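3. Déverrouiller votre premier vélo Jirnik

Bon, l'appli est installée et votre compte validé, on passe au vélo ! Je vous écris la marche à suivre comme je la fais moi-même tous les matins à la station Laltent.

1. Ouvrez la carte et touchez la station. Le chiffre affiché, c'est le nombre de vélos disponibles (électriques et classiques mélangés, je sais, c'est agaçant).
2. Choisissez votre vélo, puis scannez le code collé sur le garde-boue arrière. S'il est illisible, tapez le numéro à la main : le mien, hier, c'était le 1752.
3. Attendez le double bip avant de tirer. Si vous tirez trop tôt, l'antivol se rebloque et il faut tout reprendre.
4. Réglez la selle et serrez bien le levier.

Attention : essayez les deux freins avant de quitter le trottoir. Un frein mou ? Reposez le vélo et signalez-le dans « Mon trajet ».

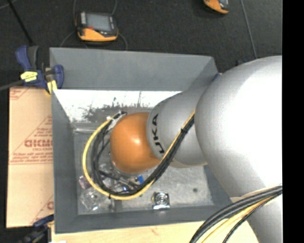
Bras robotisé orange et gris au-dessus d'un bac gris

5. Pour rendre le vélo, poussez-le à fond dans la borne et attendez le voyant vert. Pas de vert, pas de fin de trajet, et le compteur tourne !

Remarque : les 39 premières minutes sont comprises dans l'abonnement Sargate. Ensuite, vous payez à la minute, avec un trajet limité à 60 minutes dans la zone Jakab (le centre, en gros). Depuis septembre, la pause est possible hors station : touchez « Pause », fermez l'antivol de cadre et gardez le téléphone sur vous pour repartir.

Si la borne est pleine, touchez « Station complète » et l'appli vous indique la plus proche, avec dix minutes offertes pour y aller.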